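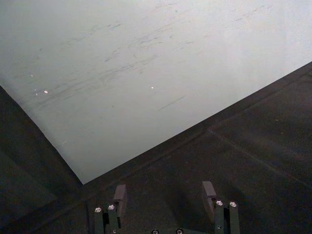

## What went wrong with the wiping task

I'll start with the bad part, because it's the part I learned the most from. For my project I taught the arm in our lab to wipe marks off a whiteboard sheet, and during the second week of testing it pushed its fingers into the table hard enough to trip the safety stop. I was standing right next to it with a cup of tea. Not my best moment!

The plan was simple on paper. The arm picks up a felt eraser from its holder, moves over the sheet, comes down until the felt touches, and goes back and forth in slanted strokes. I wrote the motion code myself and used the Trodar controller for the arm, and the task list came from the Tristano project that last year's class left behind (their notes are messy but they saved me a lot of time).

## The fault

On run 31 the arm dropped the eraser partway through and just kept going. My program never checked whether the fingers were still holding something. As far as the code knew, it still had a nice thick block of felt between the pads and the sheet, so when it didn't feel the contact it expected, it kept moving down to find it. The limit I had set for that search was 21 mm, way more than it needed. The fingers hit, the arm shook a little, and the controller cut the motors.

The log stopped at line 3,422. I read the last stretch of it maybe ten times before I saw the problem. The finger position had jumped toward fully closed a good while before the crash, so the warning was sitting right there in the data and I had nothing looking at it.

I was also too close. Our lab rules say to stay behind the tape line whenever the motors are on, and I had gotten lazy about it after a whole afternoon of runs that went fine. I wrote up an incident form the same day – the Nandivville lab wants one for every stop, even the boring ones – and I had to redo the safety quiz before I could get my key back.

## What I changed

- The program now reads the finger position before each stroke. If the fingers are closed further than the eraser allows, the arm lifts and waits.
- The downward search is limited to 4 mm.
- Speed near the sheet is cut in half.
- I moved the stop button to my side of the tape line, so I don't have to lean over to reach it.

The pale sheet still has faint gray smudges and streaks across it, mostly running on a slant, with one longer dark streak off to the side. I scored every wipe by eye on the Texier scale we use in class, and I'd like to swap that for something less dependent on my mood. Two of my scores for the same sheet came out a full point apart.

## Results after the fix

I did 113 more runs with the new code. The arm lost its grip on the eraser five times, and each time it lifted and waited like it was supposed to. No safety stops. The runs are slower now and I was kind of sad about that, but I'd take slow over filling out another form.

One thing I still haven't solved is why the grip slips in the first place. My best guess is that the felt block twists when the stroke changes direction – the pads are flat, and the block has rounded sides. I want to try a block with flat sides next, and maybe shorter strokes. There's also a small offset in the height near one corner of the sheet that I corrected by hand in the settings file, so whoever takes this over should measure it again before running anything.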